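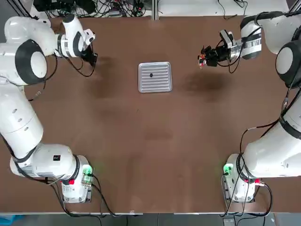

The Grallden bench, both arms up, with the tray between them. The green lights are the reassuring ones.

Three Days With Somebody Else's Arms
Grallden will rent you a two-armed robot by the day. We gave it the dullest job in the building.
Dec 26, 2019

The sales brochure for the Grallden bench has a pair of robot arms arranging tulips. I have no tulips and nowhere to put them. What I have is a friend with a workshop in Grulholm who repairs small control panels, and who spends a depressing share of each week putting little black caps in a tray so that somebody else can take them out again.

This struck us both as a job for a machine. It struck the man at Clendwood, the company that rents the thing out, as a job for a bowl. But he took the booking.

The deal is simple enough to fit on one page, although Clendwood uses four. For $300 a day you get two arms, a table to bolt them to, the computer, the cables, and a person to set it all up and go home. There's a $3000 deposit, returned when the arms are. The minimum is three days, and the first of those belongs to the cables.

I mean this as a consumer warning. The arms themselves are handsome: white, rounded, with black trim at the joints, like kitchen appliances from a country with better kitchens. Everything that feeds them is spaghetti. It drapes down the front of the table, it loops off the wrists, and it gathers at the back in a heap of boxes and connectors that I was told not to tidy. I tidied it a little. We lost an hour.

The setup person was Ewan Gillies, who has been delivering these benches since June and has the calm of a man who has watched many customers tidy. He showed us the small red button on each base. "You won't need it," he said, and then made both of us press it until he was happy with how fast we did it.

Teaching the arms is the part Grallden is proud of, and fair enough. You don't type anything. You take hold of the wrist and walk it through the job, like guiding a very stiff uncle through a waltz. Down to the cap, close the fingers, up, across, down to the tray, open. The arm goes slack in your hand while you do it and then firms up again when you tap the screen. My friend Baxter, whose workshop this is, had the left arm doing a respectable version inside twenty minutes. I had the right arm, and mine developed a flourish at the top that I never managed to remove.

The next question is how well it copes when the world has moved slightly, which the world does. A plain recorded motion will go back to where the cap used to be and pinch the air with total confidence. Grallden's answer is a small camera at the wrist, and software that nudges the gripper toward whatever it has been taught to look for. You can bring up the wrist view on the screen. I spent far too long looking at it. From down there a cheap tray looks like an aircraft hangar. 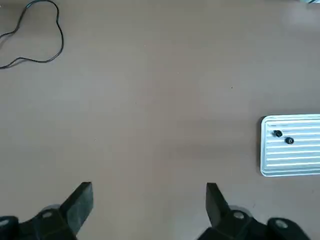
The view from the wrist: open fingers, a lot of brown table, and two black caps in the tray.

It's a humbling angle. You begin to see what the machine is up against. The caps are small, dark and glossy. The tray is ribbed metal and throws back every light in the room. Between them lies a great brown plain of tabletop, with a stray bit of cable at the far side that looks, if you're tired, like a heart drawn by a toddler.

We ran the cap job on the second day, start to finish, for roughly 300 tries. I kept no proper score, and anyone who tells you they did after lunch is lying. I can say that the morning went well and that the early afternoon went badly. The sun had come around onto the bench, and the arms began reaching for bright spots on the tray with real tenderness. Baxter pulled the blind. Things improved.

The misses are worth knowing about before you hand over a deposit. Most were dull: the fingers closed a hair early and the cap skidded off. A few were worse. Caps that land on a rib tend to roll along the groove, and the arm then tries to set the next one down on top of it. It doesn't get annoyed. I found I was getting annoyed on its behalf.

By the third day we'd grown ambitious and added some red and yellow bits from the spares drawer, to see whether the right arm could handle odd shapes while the left stayed on caps. It could, slowly. The two arms share a table and they're polite about it to a fault. Each waits for the other to clear the middle before moving in, and there were long pauses in which both hung over the tray like guests who don't want to take the last potato. There's a setting for this. It is called "cooperation" and goes from low to high, and the manual doesn't say which end is the rude one.

A few gripes. The fan in the control box is loud. The screen goes to sleep at a moment of its own choosing and wakes up asking for a password. The table comes with a matte brown top that may well have been chosen to hide stains, and ours had turned up with plenty. Grallden sells soft fingertips as an extra, and for small glossy parts I'd call them the first thing to buy, so it's a bit much that they aren't in the box.

Should you rent one? If you're thinking of buying, yes. Three days is long enough to find out what your job is really made of, and $900 is a lot less than the purchase price, which Clendwood will tell you only on the phone. If you have one small job that has to be done by Monday, do it yourself, with the radio on.

Baxter is still thinking. He liked the left arm. He liked it more than he liked the quote, and he has asked Clendwood whether they'd consider renting just the one. They're getting back to him in the new year. Gillies came on the last evening, unplugged everything in the right order, and wound up the cables without once looking at the labels. The caps are in a bowl for now.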